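Wanted: people who can stay calm near a flare stack and also fill out a form

By Samira Saab
Posted in June
Shares: 526 | Comments: 10

Ferraro runs a mid-sized gas compression and storage site at the end of a county road that the county has mostly forgotten. We are hiring four emergency response technicians for the site, two for days and two for nights. If you have ever read a job ad that promised "a fast-paced environment," please understand that ours is slow-paced on purpose. When things get fast around here, we all have to write reports.

The job, in plain words: you walk the site, you check the gas detectors, you test the pumps and the foam system, you look at valves, and you write down what you saw. Then you walk it again in the other direction. Between walks you train. Once in a while an alarm goes off, and it is nearly always a sensor with a spider in it. You will treat the spider as a major release until you have met it in person.

What you would be doing

Day shift starts at 6 a.m. and ends at 6 p.m., and night shift has the other half, along with the better sunrises. Each shift team handles first response on site until the township fire company arrives. You will run the incident board, meet the engines at the gate, and tell the officer in charge which way the wind is blowing and what is in the tanks. You will know what is in the tanks. We are firm on that one.

You will also answer the community line. Neighbors call about smells, noise, the flare, lights in the sky, and one memorable goat. Sawsan Twal, our shift lead on nights, has a policy of taking every smell call seriously, including the ones that end up being somebody's septic. You will learn to like this policy or at least to follow it.

What we need from you

- A high school diploma or the equivalent.
- Hazardous materials training at the operations level, or a willingness to sit through it with us. We pay for the course and the lunch. The lunch is a sandwich.
- The ability to wear a breathing apparatus, climb a caged ladder, and carry a hose up a hill that looks small from the parking lot.
- A driver's license. Buses do not come here, and neither do most delivery apps.
- Legible handwriting. We have tablets. The tablets do not like rain.

Volunteer firefighters are very welcome, and we will work around your calls when staffing allows. Former plant operators are welcome too, as long as they can hear "that's how we did it at my old place" coming out of their own mouths and stop after the first paragraph.

What you get

Hourly pay on the posted scale, with a night differential and overtime that shows up on the correct check. Health and dental from the first day. Boots, replaced when they need it. A signing payment of $900, half when you start and half when you finish probation, so please finish probation. There is a break room with a decent stove and a coffee maker that Gaetano Carbone in maintenance has rebuilt so often that it no longer has a brand.
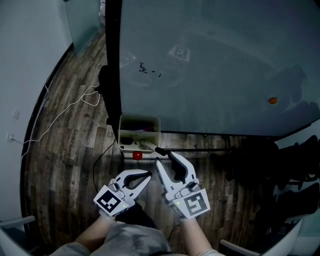
How to apply

Send a resume and a short note to the hiring desk, care of Rosário Lobo, or leave both at the gatehouse before 4 p.m. The note should tell us about a time you noticed something was wrong before other people did. It can be small. One of our best hires wrote about a freezer.

Please leave out the cover letter that says you are passionate about midstream gas. We have met people who are passionate about midstream gas, and they talk through lunch.

Interviews are held on site and include a walk around the fence line with Cosimo Lombardi, who runs safety and does not slow down for hills. Wear closed shoes and cotton clothing. Phones and lighters stay in the tray at the gatehouse, and yes, vapes count as lighters.

We reply to everyone who applies, even when the answer is no. It may take us a couple of weeks - see above about being slow-paced on purpose.

Related listings
Night dispatcher, Iltar Pipeline Services
Pump mechanic, second shift, Castutent
Ollel seeks drivers with tanker endorsement
Siren test times for the county road area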